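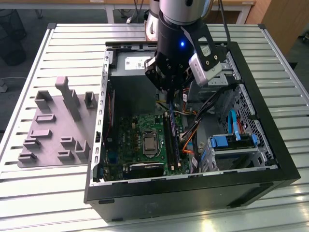
I'd been meaning to get over to the Timwood workshop since January, when Natalie Lambert first told me they were trying to get a robot arm to work inside an old desktop PC. I finally made it, with a tin of flapjacks and far too many questions.

The project is called Sebastian (after a cat, I gather). Howard Greenwood and Tia Kershaw run it between them, two evenings a month plus whatever they can steal. The aim is to have the arm take a tower apart gently enough that the bits can be used again. Anyone who has skinned their knuckles on a drive cage will see the appeal!

The tower lies on its side with the panel off, and there's a grey printed plate next to it, covered in little holders and slots. Tia drew that plate herself, and this is version 12. She kept the first few in a box and let me rummage through them, which I enjoyed more than is probably normal.
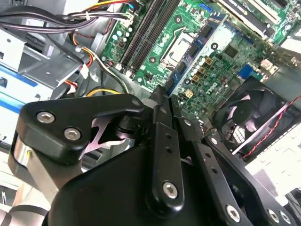

Down by the green motherboard, with the case fan off to the right.

What struck me was how tight it gets in there. You think of a PC as mostly air, and then you watch a gripper that size trying to find a way past the wiring. Howard says the cables are the worst of it, as no two machines have them tucked away the same.

They've put 2,308 goes on the log so far, counting the bad ones. Howard reads the bad ones out with real relish.
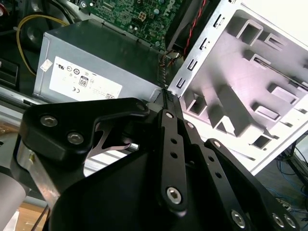

Photo: Timwood workshop / Stuart Haslam

The drive cage was my favourite bit. The fingertip has tiny ridged teeth, and with the tip up against the edge of the metal you can see how little there is to hold on to. The case in this one is a Dell, going by the board, and Tia would like to try 4 more makes before the summer.

I stayed until gone nine and missed my bus. If you want to go along, ask for Natalie at the front desk, and wear a jumper. The kettle is upstairs.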